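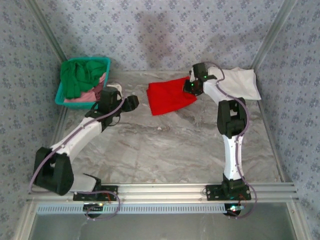 Fidelina says the alum is fine and it's our water that keeps turning the madder brown, and she'd bet her good kettle on it. She said this from the doorway with her coat already on, so there was no arguing. I've had it stuck in my head all day, and so the notebook gets a long one.

October, Sunday, dye room

Madder again! Third go at the cotton. For anybody picking this up cold: we want a red that survives a normal wash at home, on plain cotton, with madder root and alum and nothing scary in the pot. The wool has been lovely from the start (wool is such a pushover). The cotton comes out somewhere between brick and old tea, and then it gives half of that back in the first rinse.

Today's batch was 475 grams of cotton, dry weight, the plain weave from the Niskanen bolt. I weighed it twice because the kitchen scale has been jumping again. Dayana says it's the batteries. I put new batteries in. It still jumps if you lean on the bench, so don't lean on the bench.

Scour first. I went long on this one, two full hours at a simmer with soda ash and a squirt of the Vitusum soap, and the water came out the color of apple juice. Cotton that looks perfectly clean! I really thought we'd been scouring enough and we have not been scouring enough. Georges told me so back in the summer and I nodded and carried on doing forty minutes. Sorry, Georges. The second scour water was only faintly yellow, and I stopped there.

Then tannin. Oak gall, steeped overnight in the white bucket, strained through an old pillowcase. The cloth went in warm and I let it sit while I ate lunch and did the invoices. It picks up a sort of oatmeal color, which bothers people who want a pink, but under a red you never notice it. Squeezed, not rinsed.

Alum with a bit of soda, mixed in separate jars and poured together slowly. Mine foamed over. It always foams over and I always think I've picked a big enough jar. Wiped down the bench, started again with the tall one from the bottom shelf. Cloth in, lid on, and it'll stay there for 24 hours, so strictly speaking the dyeing itself belongs to tomorrow's page and I'm getting ahead of myself.

What I could do today was the water test, using the mordanted strips left over from last time. Same root, same strips, same heat. The only change was what came out of the jug:

Jar A, tap water straight from our sink.
Jar B, rainwater from the barrel behind Stuvwood, filtered.
Jar C, tap water with a pinch of chalk.
Jar D, rainwater with a pinch of chalk.
Jar E, tap water from Flarkside, which Nilton carried over in a lemonade bottle (thank you, Nilton, it did still smell a little of lemonade).

So, 5 jars, all standing in the one big pan of water so they'd heat together. I brought them up slowly and tried hard not to fiddle. Madder goes brown if it gets too hot, everybody agrees on that, and then nobody's book gives the same temperature. I kept it where I could just about hold a finger to the outside of the jar and not want to for long. Yes, I know we own a thermometer. It's in the indigo vat and I wasn't fishing it out.

Results, as of late afternoon, strips still damp so take it all with a grain of salt:

A is our usual brick. Brownish, a bit sulky.
B is orange! Very orange, like canned peaches. Pretty, but no use for this.
C is a hair redder than A. I'd want to see it dry.
D is the best of the lot, a proper warm red, and I made an undignified noise when I lifted it out.
E came out darker and flatter than A. Nilton was disappointed for his side of town.

Fidelina's kettle is safe, I think. Chalk in soft water gives the red, and our tap has something else going on besides hardness. Iron is my guess, from the old pipe. It would explain the sulkiness, seeing as iron dulls everything it touches, and it would explain why the weld yellows have been drifting olive since we moved rooms. I hadn't connected those two until I was standing there with my hand in a jar. I've got test papers on order and will tape them in here when they're done.

A thing I'd do differently: I ground the root too fine. It gets into the weave and then you think you've got a deep color when what you've got is mud, and it all shakes out on the ironing board. Next time I'll tie the root up in a bag, even though Dougal hates the bag. Dougal's position is that the root wants to swim. I've told him it can swim in his batch.

Washing. I want to be stricter about it this time and I'd like everybody to do it the same way, so please don't improve on it. Let the dyed cloth dry fully and then rest it for 14 days before the first wash. I know it's a long wait. We've been rushing it, and two of the summer pieces were washed the very next morning (mine, both of them). Cool water, Vitusum soap, a white rag in with each piece to catch whatever comes off, and pin the rag to the piece afterward with the wash number on it. In pencil! The ballpoint ran last time and gave us a purple that had everyone excited for most of a tea break.

Also, whoever has the long wooden tongs, I've been stirring with a length of dowel and it's got a splinter.

Cost, while I'm here. The root from the new supplier is dearer than the old, but I used less of it and D still beat everything we got in the summer. If the rain keeps up we can fill both barrels before the cold comes, and that ought to do us for the winter reds. Georges wants to try a lid on the barrel to keep the leaves out. I'm all for it, seeing that oak leaves are just more tannin and I'd like to be the one deciding how much goes in.

To do tomorrow:
Lift cotton out of alum, rinse once, chalk bath, rinse again.
Madder in rainwater plus chalk, root in a bag, slow heat. Fetch the thermometer!
Keep back one strip undyed for the window fading card.
Ask Dayana if she still has her notes on the bran bath, the ones with the coffee ring on.
Buy a bigger jar.

Added later, half past six. Strips nearly dry. C has caught up a bit and D has settled a shade pinker than it was wet. B still peaches. I've pegged them in order over the sink, A nearest the door, please leave them there until Dougal has had a look.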